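Povevton Box Shop
Frequently Asked Questions
Last updated May 15, 2025

Ordering

What do you sell?
Small lidded boxes for people who pack and ship their own goods. Most of our customers sell accessories, stationery, phone cases or small gifts. We carry two lines, Drevura and Paredes. Drevura is the black box with the white interior. Paredes is plain gray inside and out and costs less.

What is the minimum order?
Drevura boxes are sold in packs of 6. Paredes boxes are sold in packs of 6 or in cartons of 300. We do not split packs.

Can I get one box to try before I order?
Yes. Use the sample form and pick one line. You pay shipping only. We limit samples to 2 per business.

Do you offer printed logos?
Only on orders of 300 or more, and only on the lid. Printing adds 5 business days. We need your artwork as a vector file. Send it with the order and we will email a proof before anything is printed.

Can I change an order after I place it?
Until it has been packed, yes. You will get an email when that happens. After that you would have to return it.

Boxes and lids

Are the lids hinged?
No. The lid on a Drevura box comes off completely. Lids and boxes are packed nested together and each pack has the same number of both.

Does it matter which way the lid goes on?
For Drevura, yes. The raised rim has to line up with the rim of the box on all sides. Take the lid off, set the box down with the open side up and the long side facing you, and put in whatever you are packing. Then hold the lid level over the box and lower it. If one corner sits high, lift the lid off and turn it end for end.
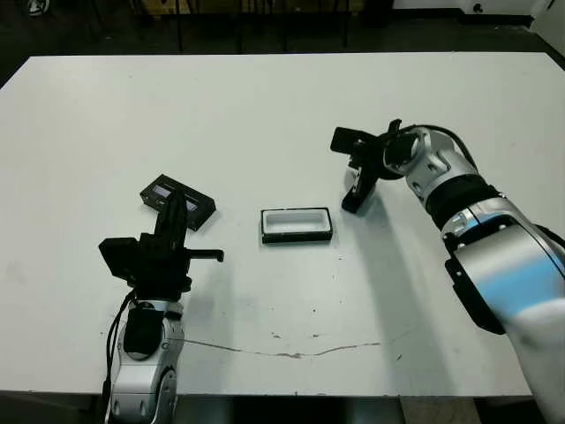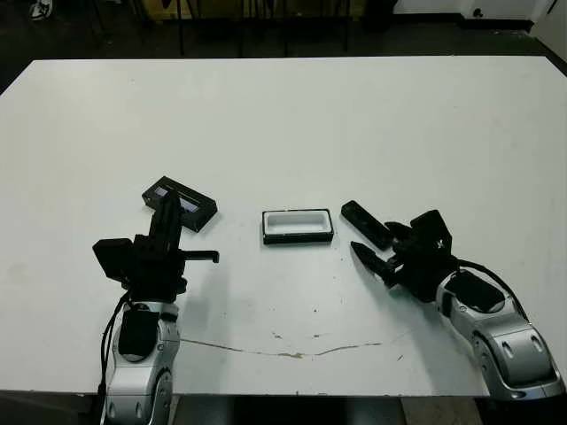
Box open on the table, white interior facing up.

Press the lid down evenly with both hands, one at each short end. Pushing on the middle can bow it, and a bowed lid will not sit flat again. If it still won't close, check that your item is not taller than the inside depth listed on the product page. Tissue paper and inserts count toward that depth, and people often forget to include them.

Will a Drevura lid fit a Paredes box?
No. The outside measurements are close but the rims are different.

Can I buy extra lids?
Yes, in packs of 6. Boxes without lids are also available. Look under Parts in the menu.

How do I keep the white interior clean?
Wipe it with a dry, soft cloth before you pack. For a mark that won't come off, use a slightly damp cloth and let the box dry with the lid off. Do not use alcohol or glass cleaner. Pencil comes off with a white eraser. Ink does not come off at all, so keep pens away from the packing table.

The black outside shows fingerprints. Is that normal?
Yes. Thin cotton gloves help if you are packing a lot of them. Otherwise wipe the outside last, after the lid is on.

Packing and shipping

Can I mail a Drevura box as it is?
We don't recommend it. The lid is held by fit alone and can come loose in the mail. Put the closed box in an outer carton or a padded mailer. The Drutgate mailer on our site was made for this size and holds one closed box with a little room on each side.

What is the quickest way to pack a batch?
Take all the lids off first and put them in one pile, then lay out the open boxes in a row. Fill the row, check it, then close it. A plain light-colored table is easiest because small loose parts show up on it. Leave labels for the end.

Should I tape the lid?
If you have to, use one short strip of paper tape on each short end. Plastic tape can pull the black finish off when the customer opens it.

How should I store boxes I am not using?
Flat, in a dry room, lids on, out of direct sun. Stacks can be as high as you like for Paredes. For Drevura, keep it to 5 high.

Returns

What can I return?
Unused packs in the original wrap. Printed orders can't be returned unless we made the error.

A box arrived dented. What do I do?
Send us a photo of the box and one of the shipping carton. We replace damaged boxes one for one and you don't need to send the old one back. Please keep the carton until you hear from us.

When will the larger Drevura size be back?
We expect it in June. Sign up on the product page and you will get one email when it is in stock. The price has not changed.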